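Section 2: Setting Up a Parish Register Project in Grikument

The steps in this section take you from a new installation to a first page of transcribed records. They assume you have already installed Grikument and have a folder of scanned register pages on the same computer.
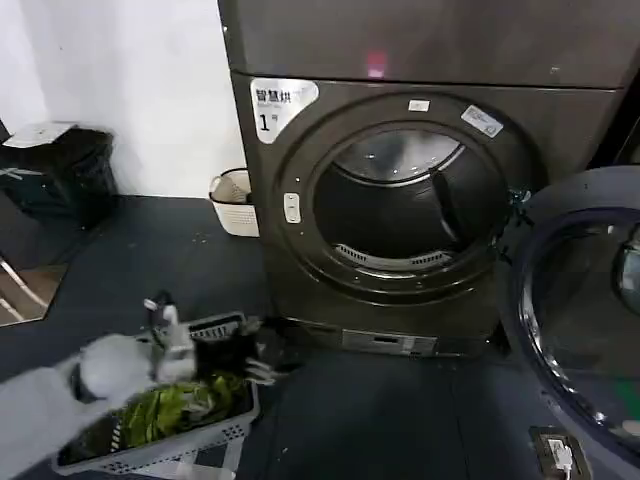 The settings described below were worked out during the Clomthorpe project, which covers baptisms, marriages and burials among the immigrant families who settled near the harbor and worked in the rope and sail trades. Your own registers will differ in layout and language, and you can change most settings later. The exceptions are marked.

2.1 Create the project

1. Open Grikument and choose New Project from the File menu.
2. Type a name. Use the place first, then the type of record, for example "Clomthorpe burials".
3. Under Calendar, select Julian, Gregorian or Mixed.
4. Under Name Order, select Family Name, Patronymic or Both.
5. Click Create.

Caution: The Calendar setting cannot be changed once the first entry has been saved. If a register runs across a calendar reform, select Mixed, even if only a few pages fall on the far side of it.

Note: Patronymics should not be entered in the family name field. A woman recorded as Hallgrímsdóttir in one register and under her husband's surname in another needs two name forms attached to one person. Selecting Both gives you the fields for this.

2.2 Load the page scans

1. Go to the Sources tab and click Add Folder.
2. Select the folder that holds your scans. Grikument reads them in file name order.
3. Check that the first and last pages match the bound volume.
4. Enter the archive reference exactly as the archive writes it, including spaces and slashes.
5. Click Load.

Load no more than 200 pages at a time. Larger batches will load, but the page browser becomes slow and the thumbnails may not appear until you restart the program. A typical Clomthorpe volume has almost 62 leaves and goes in as one batch.

Blank pages should be kept. Mark them Blank in the page browser so that later readers can see they were checked.

2.3 Connect the place name list

Clerks wrote foreign place names by ear, and the same village may appear under several spellings. Grikument uses a separate list, called Vetik, to link these to one modern place.

1. Open Tools and choose Place Names.
2. Click Connect to Vetik.
3. Select the regions your families came from.
4. Leave Automatic Match switched off for the first volume.

Caution: Automatic Match replaces the spelling on screen. The original is kept in the entry history but will not show up in a printed transcript.

2.4 Transcribe the first page

1. Open page 1 in the page browser.
2. Draw a box over one entry and press Enter.
3. Type the text as written. Put expanded abbreviations in square brackets.
4. Use a question mark after any word you cannot read with confidence.
5. Save, then pass the page to a second reader.

Two readers must approve a page before it is locked. They cannot use the same login.

Marginal notes go in the Margin field, with the date of the note if one is given. Elínborg Hallgrímsson's guide to clerks' abbreviations is included under Help, as is Védís Overgaard's table of occupations. For pages in the Mulligan hand, which drops most word endings, see Section 4.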